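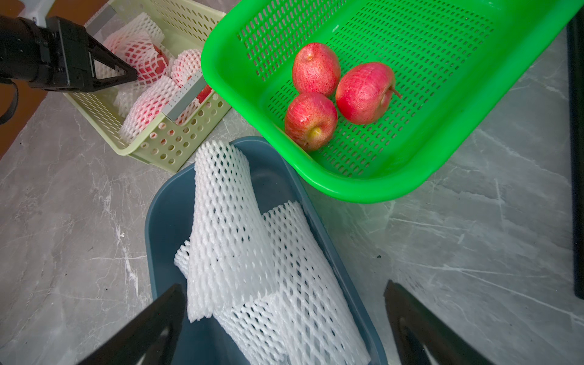 3.2 Where people went once they got off the bus

I should say first that I came to this part of the study expecting something quite different. When Thabiso Pretorius and I planned the fieldwork, we thought most visitors to Grisano would do what the leaflets tell them to do: walk up to the old fort, have lunch on the square, take the boat across to Arken and come back in time for tea. We had 685 completed travel diaries by the end of March, and I read every one of them (some twice, the handwriting was dreadful), and very few people had a day like that.

What they did was stay near the bus station. Figure 4 gives the share of each day spent in the five zones we drew on the map, and the tall bar on the left is the one I keep going back to. Day visitors spent 43 per cent of their waking time in the streets between the station and the harbour wall, a stretch you can walk in 20 minutes if you don't stop. They did stop, of course. They wrote about bakeries, a barber, the covered market, a bench with a good view of the ferries. One couple from up north spent a whole afternoon watching a boat being painted and gave it the highest score in their diary!

Figure 4. Share of waking time by zone, day visitors and overnight visitors.

Overnight visitors looked rather different. They reached the fort more often and they reached it earlier, usually before ten in the morning, and they were much more likely to cross to Arken. I had put this down to them simply having more hours to play with, but Ayman Bitar, who ran the interviews on the quay, wasn't convinced. His interviewees kept talking about their hosts. A landlady had told them which boat to catch, or somebody at breakfast had drawn them a map on a napkin. Day visitors had no breakfast table to ask at, and the tourist office opens after the first two buses have come and gone. I think Ayman is probably right, though our diary form had no box for advice, so I can't show it with numbers.

We also looked at spending - with some caution, as people are vague about what they pay for coffee. The diaries list 3811 separate purchases. Most were small and most were food or drink, in both groups. Mujić (see section 2) found that day visitors to island towns hardly spend at all, and I can't make our data agree with that. Ours bought less per head than the overnight group once you count the room, but take the room away and the gap nearly closes. It may be that Grisano is odd in having its market so close to where the buses pull in. Brider, the other town we considered for the study, has its market up the hill, and I would love to see the same diaries filled in there.

A word on the weather, as two reviewers asked. It rained on a good many of the diary days and I expected rain to push people indoors or home. Overnight visitors did put off the crossing when it was wet. The day visitors' figures barely moved, and the bench with the ferry view still turns up in the wet-day diaries, once with a comment about sharing an umbrella.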